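Section 4: Caring for your Dekitz countertop water distiller

Before the first clean, set out a soft cloth
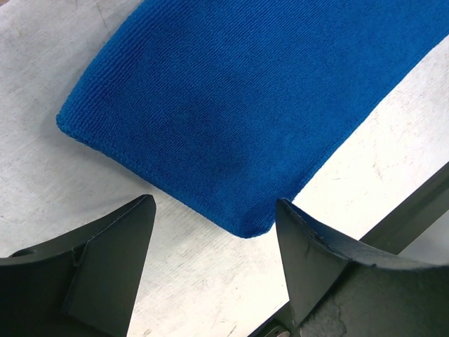

Blue microfibre towel laid flat on the work surface.

Welcome back! By now your distiller has probably made its first few jugs and you may have noticed a bit of chalky colour at the bottom of the boiling chamber. Please don't worry, every home with hard water gets it, and a regular clean will keep it from building up into a crust. Set aside an evening for the job – most of it is soaking time, and you can put your feet up while the cleaner does its work.

What you will need
The sachet of Trikus descaling powder from the accessory box
A soft microfibre cloth or towel
A measuring jug
A little dish soap

CAUTION: Unplug the distiller at the wall and let it cool fully before you lift the lid. The chamber holds its heat much longer than you might expect, especially after a full cycle.

4.1 Descaling the chamber

1. Lift off the lid and fan assembly and put it to one side, fan facing up. Never rinse this part under the tap.
2. Tip any leftover water into the sink, pouring away from the power socket at the back.
3. Measure 800 mL of warm tap water into the chamber.
4. Sprinkle in the whole sachet and stir gently with a plastic or wooden spoon until you can't see any grains.
5. Leave it to soak for 13 hours. Overnight suits most people. If you come back a little late, no harm done.
6. Empty the chamber and rinse it 2 times with fresh water.
7. Dry the inside with your cloth, working from the centre out to the rim, and wipe around the seal as you go.

Note: Some staining may stay behind after the first soak, particularly if the unit has gone a whole season without a clean. Repeat the steps with a fresh sachet, and please resist the steel wool. It scratches the lining, and scale grips a scratched surface all the more.

4.2 Changing the charcoal filter

1. Twist the spout cap to the left and pull it straight off.
2. Slide out the old Sindov filter pouch.
3. Rinse the new pouch under cold water until the water runs clear, then press it in with the seam facing you.
4. Refit the cap and turn it until it clicks.

We suggest a new pouch after every 13 jugs, or sooner if the water starts to taste flat. It helps to pencil the date on the reminder card inside the back cover of this guide.

CAUTION: Run one full cycle after descaling and throw that water out. Don't drink it or give it to pets.

If the cap won't click, or the chamber leaks, please see Section 6 or get in touch with the Montecinos service desk.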